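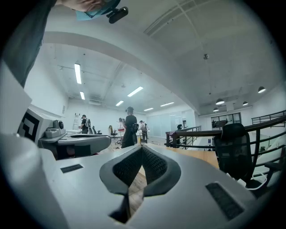

Section 4 of this guide deals with chores, and it starts with a warning about expectations. A machine that can pick a lid off a table is a long way from a machine that can clear the table. The hand-held grippers used for teaching carry a square black-and-white marker, and the jaws have a dark mesh-textured pad inside. Both help, up to a point. The pad grips and the marker tells the software where the tool is, but neither knows what a dirty cup is. Please read the whole section before you let the Wedden arm near anything you own.

4.1 Before you start

1. Pick one chore. "Tidy the kitchen" is not a chore. "Move a plastic lid from the table to the tray" is.
2. Clear the table of anything you would mind losing.
3. Do the chore by hand and time yourself. Write the time down.
4. Do it again with the hand-held grippers, slowly, until it feels dull.

Note: Our test chore needed 106 recorded runs before the arm managed it at all. Hefin Lewis did it by hand while waiting for the software to load.

Caution: Keep your fingers out of the jaws while they are closing. The padding protects the cup, not you.

4.2 Recording the chore

1. Hold one gripper in each hand with the markers uncovered.
2. Open the jaws fully before you reach for the object.
3. Close them gently and lift straight up.
4. Put the object down, let go and pull back before you stop recording.
5. Throw away any run in which you dropped something or changed your mind.

Note: Thin, shallow things are the hardest. Jaws that cope well with a mug will often push a lid across the table – try it near the middle first. 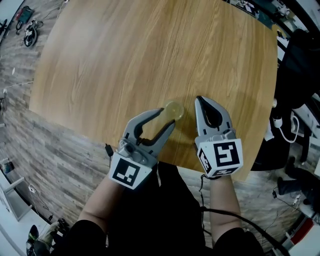
Can the arm do the washing-up yet?

It can move a dry cup into a rack if the rack stays exactly where it was during recording. Water, suds and cutlery are beyond it, and we would not leave it alone with a glass.

4.3 Checking the result

1. Run the chore 500 times with nobody helping. Spread this over several days.
2. Count a run as good only if nobody touched the arm, the object or the table.
3. Move the table a hand's width and start again.

Our own figures were 402 good runs before the table was moved and 361 after. Teresa Urbańczyk, who kept the log, marked several of the good ones "just about". The Gravarard brochure calls this level of success "ready for the home". We would call it ready for a patient owner with spare cups.

Caution: Do not use the arm near a hob, a pet or a child, whatever its score.

If the results drop sharply after a move, go back to 4.2 and record the chore in both places. If they drop for no reason you can find, switch the arm off and do the job yourself.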